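Girkerico Level Layout Collection
Data card, release 2

Summary

The Girkerico Level Layout Collection is a set of puzzle game levels prepared by Andmont for the study of level design. It contains 1,000 levels in total. Of these, 400 were drawn by hand by designers, and the remainder were produced by the Zakolden level generator and then edited. Each level is stored as a plain text grid with a matching record of how players moved through it.

The collection is intended for researchers, teachers and students who work on level generation, difficulty rating or player guidance. It is not a playable game. A simple viewer is included so that levels can be inspected before use.

Contents

levels/ holds one text file per level. Walls, floors, doors, switches and movable blocks are each shown by a single character. The full key is in legend.txt.

traces/ holds the play records. A trace lists every move made by one player in one attempt, including undone moves and restarts.

splits/ holds the recommended training and test lists. The test list contains 200 levels. Users who publish results are asked to report them on this list without changes.

viewer/ holds the source code for the level viewer.

How the levels were made

Designers worked from a written guide that set limits on grid size and on the kinds of objects allowed. The guide did not set a target difficulty. Designers were asked to build levels they would be willing to place in a finished game, and to mark each one with the main idea it was meant to teach or test.

Generated levels were checked by a solver, and any level without a solution was removed. An editor then reviewed the rest. Editors were permitted to move objects, close shortcuts and remove rooms that served no purpose. The version before editing is kept in the same folder with the suffix _raw.

Play records

Traces were collected in September at the Cabrera site. Players were adults who agreed in writing to the use of their records. No names, contact details or voice recordings were stored. Player numbers were assigned at random and are not linked to any outside list.

Attempts that ended before the first move have been left out. Attempts that were abandoned later are included and carry the status "open". Users should decide how to treat open attempts before computing average times, as the choice has a large effect on the results for the harder levels.

Tabletop supplement

A small part of the collection concerns physical puzzle games, in which pieces are placed on a board or in a tray. These layouts are stored in the same text format, with the channel or cell of each piece given in place of a floor position. They have no play records and do not appear in the recommended splits.
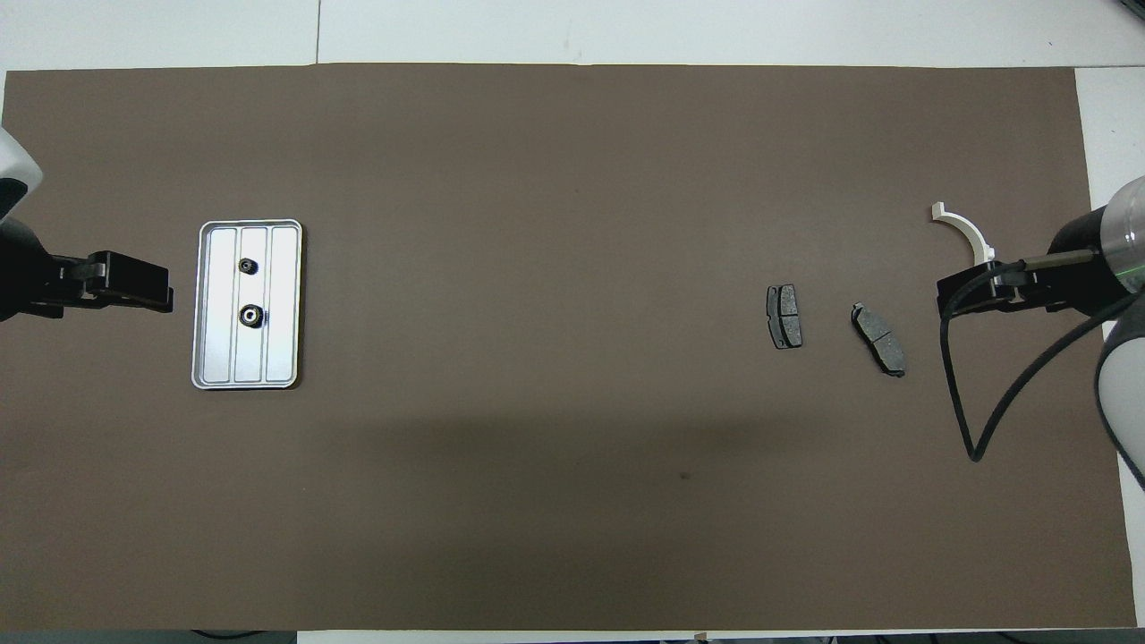 Figure 1. Metal tray with three channels and two small black round pieces in the middle channel.

Known limits

The hand-drawn levels reflect the habits of a small group of designers. Symmetrical rooms and central hubs are common, and very long corridors are rare. Models trained on the collection may repeat these patterns.

Difficulty labels were given by the designers and editors and do not always agree with the play records. Both are supplied. Neither should be treated as final.

Changes in this release

Duplicate levels found in release 1 have been replaced. Door characters are now the same in all files. The viewer opens _raw files without a separate setting.

License and contact

Levels and traces may be used and shared for research and teaching, provided that Andmont is credited. Commercial use requires written permission. Errors in level files should be reported through the project issue page, with the level number and the release number included.

Last updated: Friday, December 27, 2019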